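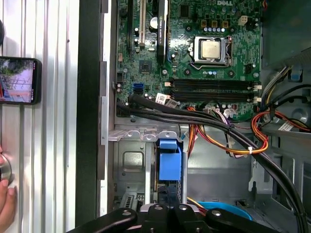
Replacing the whole machine is cheaper once labour is counted, according to one reply to our survey of small offices in Pekbridge, and the respondent added that no repairer in town would quote on a desktop more than five years old. Several other replies made the same point in fewer words. The claim set the direction of this project, which compares the cost of repair and replacement for office desktop computers over a further three years of use.

1. Scope

The study covers desktop towers only. Laptops were left out, as their batteries and screens would have needed a separate cost model. Servers and thin clients were also left out. All prices are in dollars and include tax.

2. Data

Repair records came from two sources: the workshop log kept by Bodetti Computers in Pekbridge, and the job sheets of the Zesdale reuse depot. Together they gave 944 jobs. After removing laptops, duplicate entries and jobs with no recorded outcome, 103 desktop jobs remained. The depot sheets do not separate diagnosis time from repair time, so the two were combined for both sources.

Each job was placed in a fault category: power supply, storage, memory, cooling, motherboard or software. Where a sheet listed two faults, the one with the higher parts cost was used. This probably understates the number of memory faults, which were often noted as a second item.

3. Method

Repair cost was taken as parts plus labour at the workshop's posted rate. Replacement cost was the price of a refurbished machine of similar capacity, plus set-up and data transfer. Electricity was calculated from idle and load figures -- eight hours a day, with the machine switched off overnight. Disposal was costed at the Zesdale depot's gate fee.

4. Results

Repair was the cheaper option for storage, memory, cooling and software faults. Power supply faults were close to even, and the result changed with the type of connector and whether a standard unit would fit the case. Motherboard faults favoured replacement in every job. Raising the labour rate by 30 per cent moved power supply faults into the replacement group but left the others where they were.

Set-up time was the largest single item in the replacement cost after the machine itself. Most survey replies had not counted it.

5. Limitations

The sample is small and comes from one district. Machines judged not worth bringing in do not appear in either log, so the records favour repairable faults. The Okonkwo cost template used for the spreadsheet assumes straight-line depreciation, and we did not test another method.

6. Further work

The survey should be repeated with a question on set-up time, and the depot has agreed to record diagnosis separately from July.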